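Section 4: Preparing the work surface and mixing the first batch

Read this section through once before opening the glaze powder. The Cuven dry glaze kit contains 12 pouches, each enough for one mixing jar. Unused pouches keep well if they stay sealed and away from damp.

Before you start

You will need the kit, a kitchen scale that reads in single grams, a clean jar with a tight lid, a fine sieve, a soft brush and a dust mask rated for fine powders. The mask is not supplied.

CAUTION: Dry glaze powder is harmful if breathed in. Wear the mask from the time you open a pouch until the powder is fully wet. Do not mix glaze in a kitchen or near food.

4.1 Covering the table

1. Clear the table and wipe it with a damp cloth. Let it dry.

2. Lay down plain paper, matte side up. Brown wrapping paper works well. Newspaper lets water through and the ink can mark bare clay.

3. Smooth the paper from the middle outward. Small creases do no harm. Replace the paper if it tears.

4. Set a shallow tray on the paper. Pots are glazed over the tray so that drips can be collected and sieved back into the jar.

A plastic tray with a raised lip is easiest to rinse. Scratches on the floor of the tray do not matter, but check them for dried glaze when you change colors.

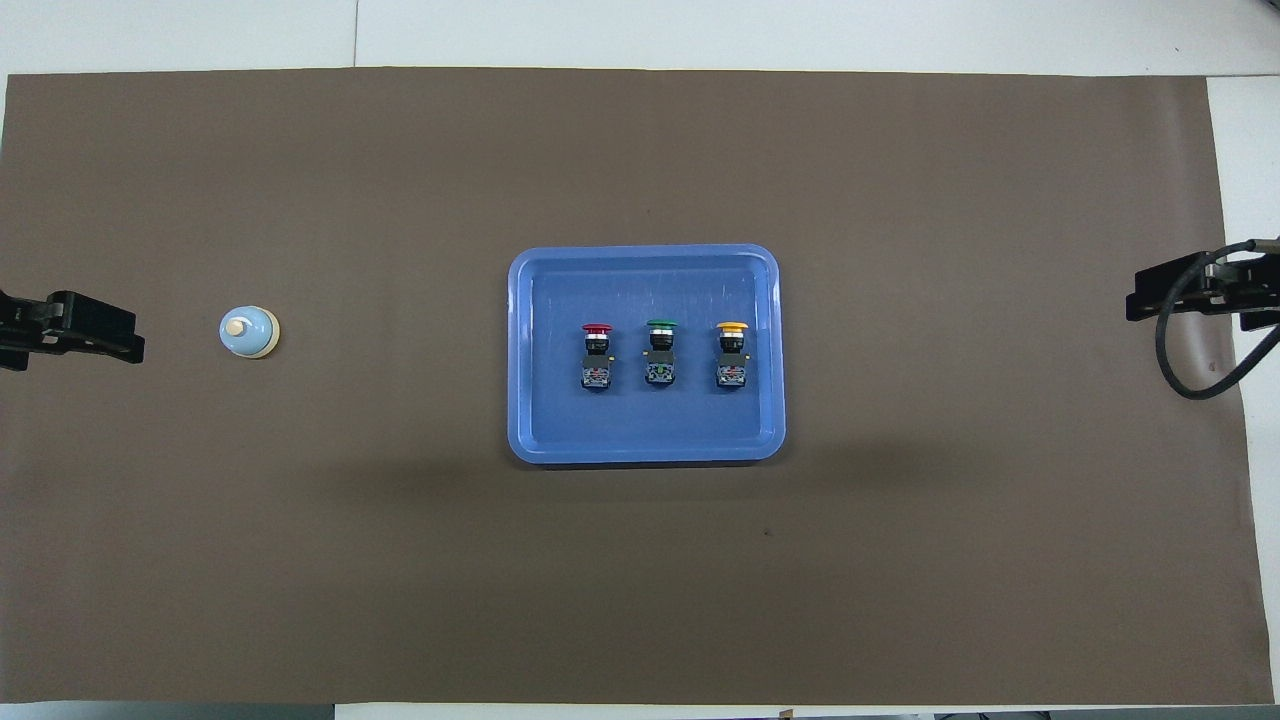

4.2 Mixing

1. Put on the mask. Close windows and turn off fans.

2. Weigh 384 grams of cold water into the jar.

3. Cut one pouch along the dotted line and tip the powder slowly into the water. Do not pour water onto powder.

4. Leave the jar for 11 minutes without stirring. The powder will sink by itself.

5. Fit the lid and shake until no dry lumps remain.

6. Pass the mixture through the sieve into a second container, then return it to the jar.

The glaze should be like thin cream. If it is thicker, add water a spoonful at a time. If it is too thin, let it stand overnight and pour off a little of the clear water from the top.

Note: Mukcombe White settles faster than the other colors. Shake it again before each pot.

4.3 Labeling and storage

Write the color name and the month of mixing on the lid, for example "Jafri Green, November." Mixed glaze can be kept for 26 weeks at room temperature. Do not let it freeze.

Wipe the table with a wet sponge when you finish. Never sweep or brush dry powder. Fold the used paper inward and put it in a bag before throwing it away.

Questions about mixing can be sent to Lamai Klinhom at the Nanside workshop. For firing temperatures, see Section 5.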